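Informe de prácticas: comparación de dos juegos de dedos para la pinza manual Prulladach
Asignatura de Robótica aplicada, grupo 6

3. Pruebas con ropa

En el capítulo anterior probamos los dedos Bremetti con piezas rígidas. En este usamos prendas dobladas encima de una cama, que es una tarea más difícil para los dos juegos. El segundo juego, el Awad, tiene la punta más blanda y lo montamos con los mismos tornillos.

Cada juego hizo 76 intentos de agarre, repartidos en 12 series. El operador cerraba la pinza despacio y anotábamos si la tela se quedaba entre los dedos hasta el final del movimiento. Con los Awad fallaron 11 intentos, casi todos en el borde de las mangas – la tela gruesa se escapaba por un lado.

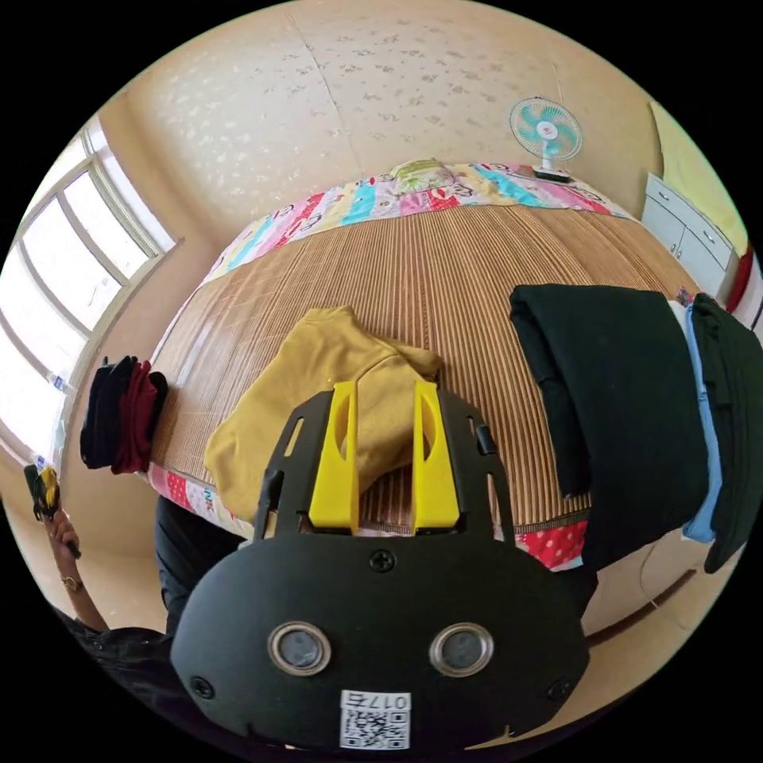
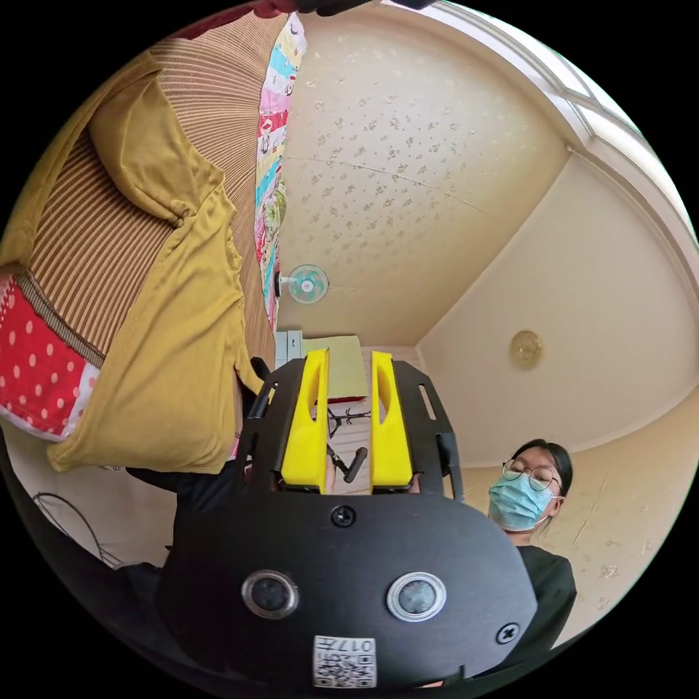 Pinza manual de dedos amarillos y prenda de color mostaza, en las cuatro fotos.

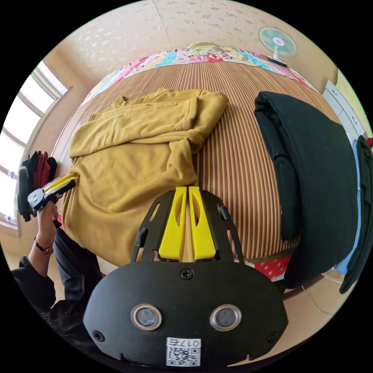
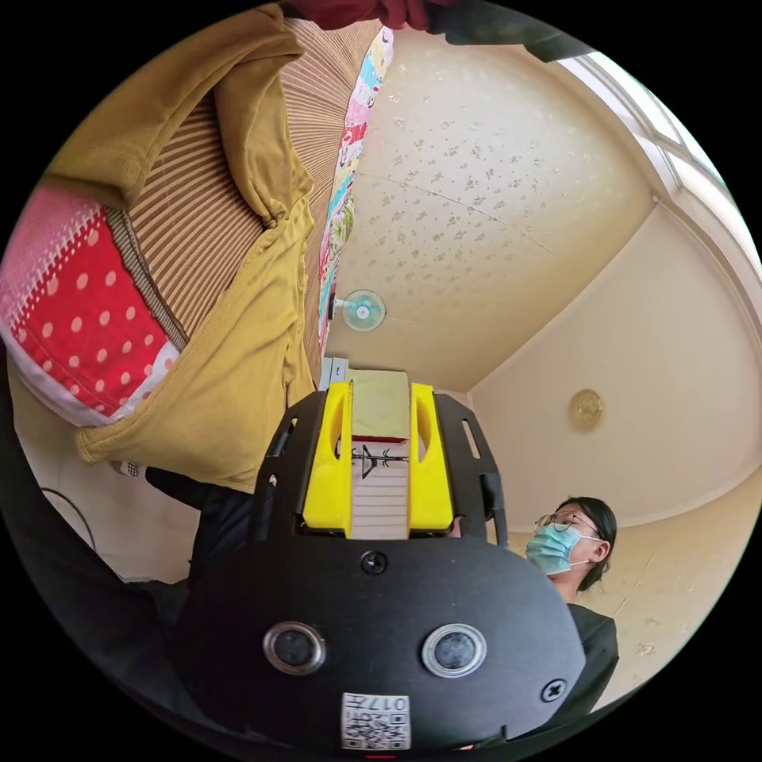 Los datos de los Bremetti están todavía incompletos, porque dos series se grabaron con la calibración antigua y el programa Plostgate no las acepta. Vamos a repetirlas en septiembre con la misma ropa y el mismo operador. Hasta entonces no calculamos la diferencia entre los dos juegos. La tabla provisional está en el anexo B.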